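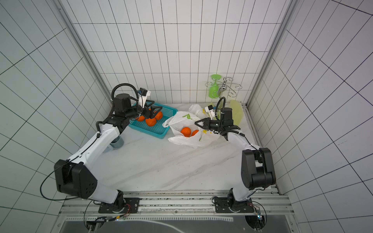
Home Guides Kitchen Downloads Contact

Section 2: Bagging and storing your oranges

I'm Brittany Bélanger, and I wrote this part of the Turcotte kitchen guide after far too many squashed oranges (mine, mostly). You'll need an open-weave basket, a couple of thin plastic bags with handles, and a clear bit of counter.

Before you start

1. Wipe the counter and let it dry. Fruit picks up sticky spots like you wouldn't believe!

2. Turn each orange over and feel for soft patches. Eat the soft ones today or juice them. One bad orange in a tied bag will spoil its neighbors.

3. Lay the bag flat and pinch up a fold on the top layer to get the two sides apart. Thin printed bags, like the ones with the avocados on them, cling to themselves, so go slowly. I used to shake mine open and I split a lot of bags that way.
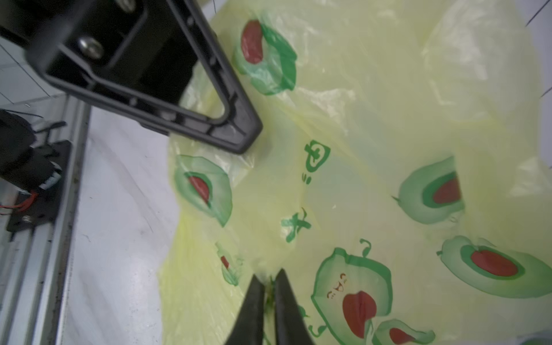

Filling the bag

4. Fold the mouth of the bag back so it stays open toward you – a loose cuff is plenty.

5. Set the oranges in one at a time, big ones first, then tuck the small ones into the gaps. Don't drop them in.

CAUTION: Keep bags away from the stove and out of reach of small children. Don't leave a filled one hanging off the edge of the counter, either.

6. Gather the handles, press out a little air with your palm, and give them one twist. I like to tie mine with both hands, pulling evenly from either side so the bag doesn't tip over. Keep the knot loose if you're opening it again tomorrow. 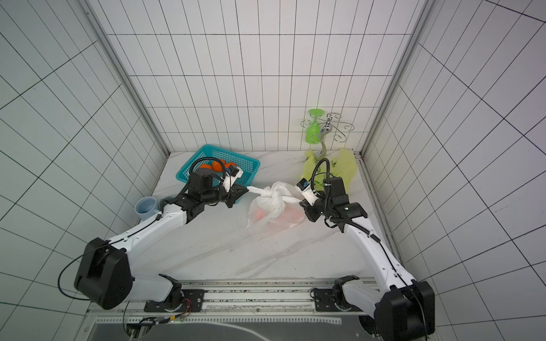

If the knot pulls tight anyway, work it back with the handle of a teaspoon. My neighbor Keegan goes straight for the scissors and then wonders where all his bags went.

NOTE: Tied bags are for carrying and for short stays. Once you're home, untie the bag and put the oranges back in the basket, where the air can get at them.

7. Smooth the empty bag, fold it in thirds and put it in the drawer. Bags with holes go out with the soft plastics, if your town takes them.

Cleaning the basket is in Section 3.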